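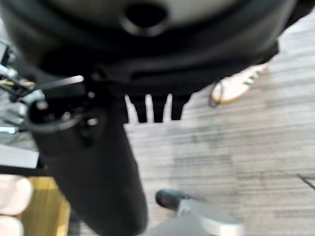 Chapter 2
Things on the Floor

In the last chapter we looked at rooms as a whole: where the doors are, which way the light comes in, how people cross from one side to the other. I hope you drew your own floor plan, even a scruffy one, as you'll want it again now. In this chapter we go down to ankle height.

I have a soft spot for this subject. When I taught the evening class in Punon, I used to start the second session by asking everybody to go home and write down each thing on the floor of one room that wasn't furniture. The lists came back on the backs of envelopes, and one came back as a very good drawing. Kerstin Dahlgren's ran to both sides of the paper, and that was her hallway! She had a rucksack down, a folded pushchair cover, shoes, a box waiting to go to the post office, a second box waiting for the first box to go, and a heap of black cloth she thought was probably a coat. (It was two coats and a bag.)

That heap has stayed with me, and you'll meet it again in section 2.3. Dark soft things are the hardest objects in a house to tidy. You can't see where one stops and the next begins. A strap could belong to anything. Something folded twice looks much like something dropped, so your eye slides over it and you leave it another day.

What this chapter covers

By the time you get to the exercises you should be able to

sort what's on a floor into things that live there, things that are passing through and things that are stuck;
pick up a soft or floppy item without making a second mess;
deal with straps, tabs, cords and loops before they catch on something;
choose a resting place for an item that has no proper home yet;
clear a floor in an order that leaves you somewhere to stand.

You don't need any special kit. A notebook, a pencil, one empty box and a room will do. If you're working through this with a group, pick a room that belongs to somebody cheerful.

Three words we'll be using

Edeltraud Kuster, whose old household notes I've borrowed from all through this book, had a lovely blunt way of naming things. She called anything that belonged on the floor a resident, anything on its way somewhere else a traveller, and anything that had simply stopped moving a lodger. I've kept all three words because my students remembered them when they'd forgotten everything else I said.

A resident is a doormat, a heavy plant pot, the umbrella stand. You clean round it, or lift it and clean under it, and put it back where it was.

A traveller has a next stop. A library bag by the door is a traveller, and so is a parcel, or a case you've just brought in from the car. Travellers are fine. A house where nothing is on its way anywhere would be a bit gloomy, I think. All a traveller needs is a spot near the route it's going to take and a day when it will leave.

A lodger is a traveller whose day has gone by. It's the case still half full after the holiday. It's the bag you take one thing out of every morning and never empty. Most of the work in this chapter is about lodgers, and most lodgers, in my experience, are soft.

Why soft things stay put

Think about a mug left on the floor. You see it, you know how to hold it, and you know it goes in the kitchen. The whole job is over before you've properly thought about it.

Now think about a padded bag lying on its side. Where do you take hold? If you grab the top, the bottom swings. If you grab a strap it might be the long loose one, and then the bag drops away from you until the strap goes tight and whatever was in the open pocket is all over your feet. You can't tell from outside if it's full. You may not be able to tell which side is the top. So there are four or five small decisions to make before the thing is even off the ground, and at the end of a long day that's four or five too many.

The answer I'll be pushing (and I do push it, be warned) is to look before you lift. Go round it once. Find the opening, find the handle, find the end of every strap. Then use two hands, one under the heavy part. It takes a few seconds and it feels daft the first time. Do it anyway.

A word about straps and tabs

I used to treat these as decoration. Then I went through a whole term's worth of my own notes on what had gone wrong when people in the class cleared a room — 547 small mishaps in all, everything from spilled pins to a toppled lamp — and strap after strap turned up. Straps round chair legs. A drawstring under a wheel. A loop over a door handle, with somebody walking briskly the other way.

So section 2.4 is all about dangly bits. You'll learn to tuck, roll or fasten every loose end before you carry a thing across a room, and to leave the ends tucked when you set it down. I give most space to the flat tab, the sort you find along the edge of a cover or a bag, which looks far too short to catch on anything. I lost a good jug to one of those.

Which end of the room?

People nearly always start with the biggest object. I can see why: it's satisfying, and you get a nice stretch of bare floor straight away. The trouble is that the biggest object has to go past all the small ones, and you're carrying it with your chin on top and no view of your feet.

We'll start at the door instead and work inwards. First a path as wide as your shoulders, then a standing place at the end of it, then the things you can reach from there. Only after that do we move anything large. My neighbours at the Maltura allotments laughed at me when I did their shed this way, but I'd finished and was drinking tea while the wheelbarrow was still being argued over.

Keep your empty box at the standing place. Small travellers go in it as you find them. Don't sort them yet! Sorting is chapter 3, and if you begin now you'll be sitting on the carpet reading old birthday cards when the light goes.

Before you read on

Try this now, while the chapter is fresh. Give yourself 20 minutes.

Stand in a doorway at home and look only at the floor. Write R, T or L beside each thing you can name: resident, traveller, lodger. If you can't tell what something is, put a question mark and leave it alone for the moment. Pay attention to the dark corners and to anything lying underneath something else. Then choose one lodger, a soft one if you have it, and write down where you'd take hold of it and how many loose ends it has. Don't lift it yet.

Keep the page. We'll use it in section 2.1, which begins with the question marks.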